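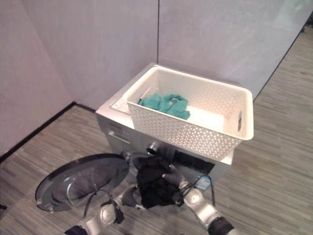
Small load, teal top, and a washer squeezed into the corner: how do I stop losing things between the machine and the chair?

Posted by Esi Eshun in Laundry and Small Spaces

Hello everyone! I've been reading this board for ages and finally made myself an account, so please bear with me if this runs long (my sister tells me all my messages do).

We moved into a smaller apartment in December and the washing machine now lives in the corner of what is also my workroom. It's a front loader, silver-gray on the front with a white top, and because there's nowhere else to put anything, the top of the machine has become my sorting table. I keep a white plastic basket up there, the kind with the little diamond holes all over the sides and a slot at the end for your hand. It's a nice basket and I'm fond of it, but it's a bit too big for the spot, so the front edge pokes out over the front of the machine and hangs above the dial. I'm forever bumping it with my hip.

My trouble is really two troubles. The first is that when I have only one or two things to wash, say a teal top that I want back for Sunday, I never know whether to run the machine for just that or let it wait in the basket until it has company. If it waits, it gets forgotten. If I run it alone, I feel guilty, and the machine makes a terrible thumping on the spin.

The second trouble is the floor. My office chair is right there in the same room, and there's a low wooden cabinet near it, and anything that slips off the pile on its way to or from the machine seems to travel under that chair. I've found socks in among the wheels. Last week I rolled over a sleeve and got a black mark on it, which I am still rubbing at with dish soap.

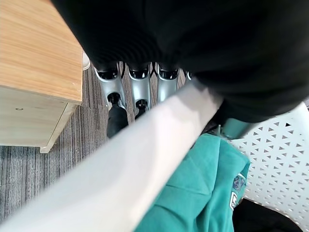

I have tried pushing the chair farther back, but the cabinet is in the way, and I don't want to scrape the cabinet any more than I already have, because one of the bottom corners is chipped and worn from the last move. The floor there is carpet, so the chair doesn't roll all that well to begin with, and when I do get it moving it takes whatever is underneath along for the ride.

So I suppose what I'm asking is how other people with the washer in the same room as everything else keep the clothes off the floor, and what you do about the tiny loads. Also, if anybody knows how to get a chair wheel mark out of a knit, I would be so grateful. I'd rather not buy a lot of organizers. I did look at a Skirkmont rolling cart, but I can't see where it would go!

Thank you for reading all that.

Dzifa Quansah replied

Welcome, Esi! I had almost the same setup for six years, with a sewing desk in place of your office chair, and I promise you can live with it quite happily once you get a little routine going.

Let me start with the basket, since I think it's causing more of your trouble than you realize. A basket that hangs over the front is right in the way when you have the door open and you're bending down to load. You pull something out of it at an angle, the sleeve catches on one of the holes, and down it goes. You have two choices. Turn it so the short side faces you, if the top is deep enough, or do what I did and take it off the machine altogether before you load. I put mine on the floor directly under the open door, so whatever falls out of the drum falls into the basket. It sounds too simple to bother mentioning, but my sock losses went down to almost nothing.

I'd also take it off before the spin in any case. An empty plastic basket will walk itself right off a vibrating machine, and I have had one land on my foot in the middle of a phone call.

Now, the thumping. A single garment in a front loader can't spread itself out evenly, so it clumps on one side of the drum and the whole thing goes off balance. Add two or three towels of a similar color and it will usually settle down. With a teal top I'd use dark or mid-colored towels and skip anything white or fluffy, or you'll be picking lint off it until supper. If you don't have towels that need washing, do the top by hand in the bathroom sink. Cool water, a small squirt of detergent, swish it, leave it to soak for a little while, rinse until the water is clear, then roll it in a dry towel and press. Please don't wring it — knits never forgive you for that.

For the mark, keep on with the dish soap but stop rubbing! Rubbing roughs up the knit and pushes the dirt in deeper. Lay the sleeve on an old white cloth, dab the soap on with your fingertip, let it sit, and then blot from the back so the mark moves out onto the cloth. Shift to a clean patch of cloth each time. You may need to do it more than once. Whatever you do, keep it away from heat until the mark is completely gone, and test the soap on an inside seam first if the color is strong.

And while you have the cloth out, wipe down the chair wheels. They pick up hair and grit and goodness knows what, and then they share it with everything they touch. Tip the chair on its side, pull the fuzz out with tweezers, and wipe each wheel with a damp rag. I do mine whenever I clean the lint out of the machine, so I don't have to remember it separately.

Let us know how the sleeve comes out. I hope it's not a favorite!

Kobina Agbenyega replied

Get a hamper with a lid and move the chair to a different room. That's what we did. I wouldn't run a washer for one shirt, water isn't free.

Nana Kwofie replied

I agree with most of what Dzifa wrote, and I'd just like to add a few things, as I'm in a one-room place myself and have made every mistake going.

On whether to wait or wash, I gave up deciding each time and picked a day. Anything in the basket on Sunday evening gets washed, whatever it is, with towels to fill it out. If I need something sooner, it gets the sink. It took all the dithering out of it for me, and I'm a champion ditherer.

Check your manual for a small load or hand wash setting too. Mine had one hiding at the far end of the dial and I had owned the machine for years before I turned it that far. Some of them use less water on it and spin more slowly, which might help with your thumping. If it still thumps with a decent load in, see whether the machine is sitting level. Press down on the opposite corners of the top and feel for a rock. The feet usually screw up and down, and a quarter turn can be enough.

As for the chair, I know Kobina says to move it out, but if you work in there I don't see how you can. What I do is tuck the chair in before I open the washer door, every single time, and I hang a cloth bag on a hook at about elbow height for the odds and ends (socks, washcloths, the belt from my robe). Mine is an old Hidayat shopping bag and it cost me nothing. The little things are the ones that wander, so if they have somewhere to go first, you're only carrying the big pieces back and forth.

One more about the cabinet. If the chair does keep knocking it, stick a couple of felt pads at the height where they meet. For the chipped corner, a wax filler crayon in a color close to the wood hides a lot. Rub it in, scrape off the extra with an old plastic card, and buff it with a soft cloth. It won't be perfect, but down by the floor you'd have to be looking for it.

Esi Eshun wrote

Oh, you are all so kind! I did the blotting last night with an old pillowcase, and most of the mark has come off onto the cloth already, with just a gray shadow left near the cuff. I'll give it another go this evening. I turned the dial all the way round as well, Nana, and there is a delicate setting I'd never once used. I'm going to try it on Sunday with two navy towels.

The basket is going on the floor when I load from now on. Kobina, I wish I had another room to put the chair in, but thank you all the same.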